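Judico T2 Teleop Kit
Leader arms, foot pedal, control box, software

Price: $1,796 per kit (two leader arms). Ships from our shop. Lead time 6 working days unless the banner up top says otherwise.

Teach a two-arm cell by moving a pair of small arms with your own hands. Leader moves, follower moves. Press the pedal, do the job, let go of the pedal. One take saved. Do it again.

What's in the box
Left and right leader arms, assembled and zeroed
Finger-loop triggers, two sizes (the small ones fit most people better than they expect, try them first)
Foot pedal, three-button, 2 m cord
Control box with power supply
Table clamps, four
USB stick with Uchida recorder software. Also on the downloads page, and that copy is newer
Hex keys

Not included: follower arms, grippers, cameras, a PC. Ask if you want a bundle, Gasley does the mounts and we can order them in with the kit.

Specs
Joints per leader arm: 6 plus trigger
Sample rate: 194 Hz per arm
Reach, leader: 91 cm at full stretch
Connection: wired Ethernet. No wifi, don't ask, we tried it in February
Gravity compensation: yes, adjustable in the settings tab
Force feedback: trigger only
Power: 100 to 240 V

Works with
Any six-joint follower that takes streamed joint targets over Ethernet. Drivers for the usual ones are in the software. For seven-joint arms you need the elbow add-on, sold seperately. Check the compatibility sheet before you order, restocking is a pain for both of us.

Two ways to teach
Remote: sit or stand at the leader arms and drive. Good for two-handed work, anything with a hand-off, anything where you don't want to be leaning into the cell.
By hand: put the follower in free-drive, grab it by the wrist and walk it through. Only if your follower has free-drive. Recorder logs it the same way, tick "hand-guided" before you start or the takes get filed wrong. Camera views will have your arms in them, so most people keep this for waypoints and simple picks.

You can mix both in one project. Not in one take.

Setup, short version
Clamp leaders to a solid table. Not a folding one.
Cable up, control box on, wait for steady green.
Run Match Pose. Followers creep to where the leaders are. Keep clear.
Set the trigger range: open all the way, close all the way, save.
Slow mode for the first ten minutes. Please.

Sheet metal and small parts
Most of our orders lately. Flat brackets are harder than they look: thin edge, slick face, and a bent one never sits like a flat one. Tips from Ngân Chu, who runs our demo cell:
Grab by an edge, not the middle
Put a cloth under flat parts so the fingertips can get a little give
Mark the tray with tape if you want starting spots spread out between takes
Let the idle gripper hang open and out of the way, it still gets recorded
If you fumble, keep going and recover. Tag the take "recovery". Those are worth keeping
Bad take? Long press on the middle pedal. It's gone from the list but stays in the trash folder until you empty it
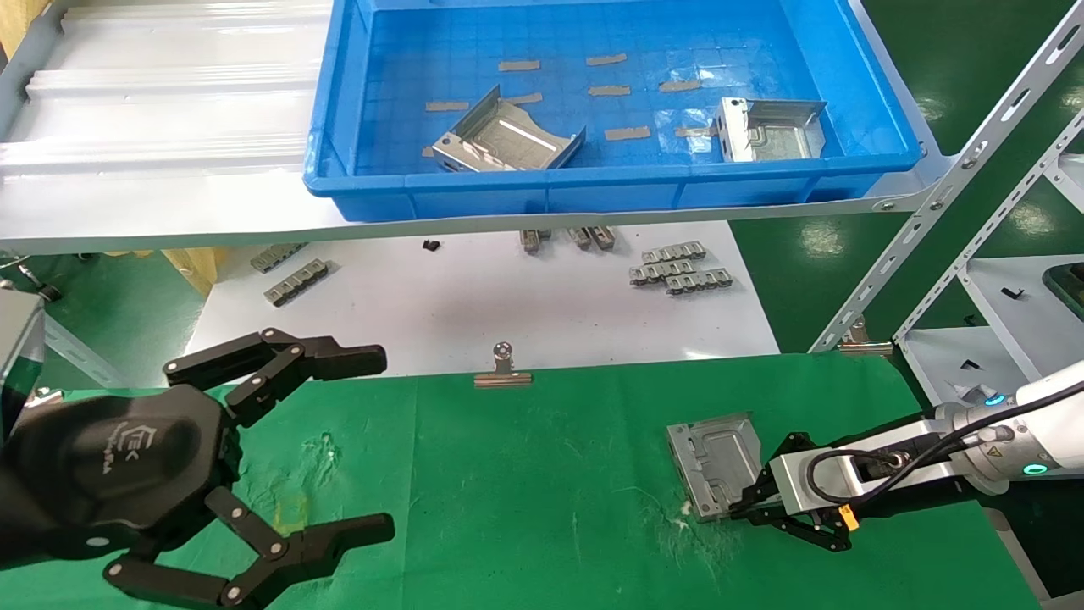

Do I need to be a programmer to record takes?
Anyone who can drive the leader arms can record. The recorder has a start button, a task name box and a take list. You'll want somebody comfortable with Python for the export and training side, though the stock export script covers the common formats.

Spares and add-ons
Trigger loops, pair, small or large
Pedal
Elbow add-on for seven-joint followers
Jendis travel case, foam cut for both arms and the box
Longer Ethernet leads, made to length, email us

Safety
Leaders are light and low power. Your followers may not be. E-stop within reach of whoever is driving, and a second one at the cell if the driver can't see all of it. The pedal is NOT an e-stop. Letting go of it stops the recording and holds the follower in place, nothing more.

Warranty
One year, parts and labor. Triggers are wear items and not covered after 90 days. Keep the box for returns.

Software note, 4 July 2024: recorder update fixes the pedal double-click bug and the take list jumping to the top after a rename. Old projects open fine. Back up frist anyway.

Orders and questions: use the contact form, put T2 in the subject line. Quotes usually back the same day.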